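Flowers on the Table, and How I Keep Them Going

I used to be a dump-them-in-water-and-hope person. Then my neighbor Boonsong Paisan, who grew cut flowers out in Dekdale for years, watched me do it one May and very kindly took the scissors out of my hand. Most of what follows is his, with a few bits I picked up by killing a lot of grocery store bunches (sorry, tulips).

First thing, wash the vase. I mean really wash it, hot water and dish soap and a bottle brush right down to the bottom. If there's a cloudy ring, put in a spoonful of baking soda and a splash of white vinegar, let it fizz, then rinse until you can't smell it anymore. I like clear glass because I can tell when the water's going murky.

Next, strip off any leaf that would sit under the water line. Leave the ones up top! Cut the stems at a slant and get them straight into the water, don't wander off to answer the phone like I do.

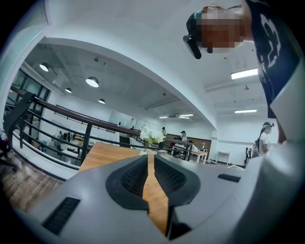
Page last changed: November 2023

White flowers with pale green leaves are my favorite for a wood table. They look so fresh against that orangey-brown finish, and a small bouquet can live at the far end without getting in the way when the rest of the table is being used for something else.

Now, the water. I change it every other day, all of it, and snip a little off each stem while I'm there. My small vase gets filled to 4 inches, and on a good week the bunch lasts me seven days. If you've got a packet of flower food, use it, but follow the packet for the amount.

About water rings on wood, which is what people mostly write to me about. Dry the bottom of the vase with a towel before you set it down, every single time. If you already have a white ring, try a soft cloth and a dab of plain mayonnaise left on for an hour, then wipe it off and buff. It worked on my old Petchrat table and did nothing at all for my sister's, so test it somewhere that doesn't show.

Keep the vase away from the fruit bowl too. Ripe bananas will finish off a bunch of carnations faster than you'd believe!

Oh, and dropped petals: pick them up the same day, especially the dark ones. I left red ones on a pale tray once and the stain is still there.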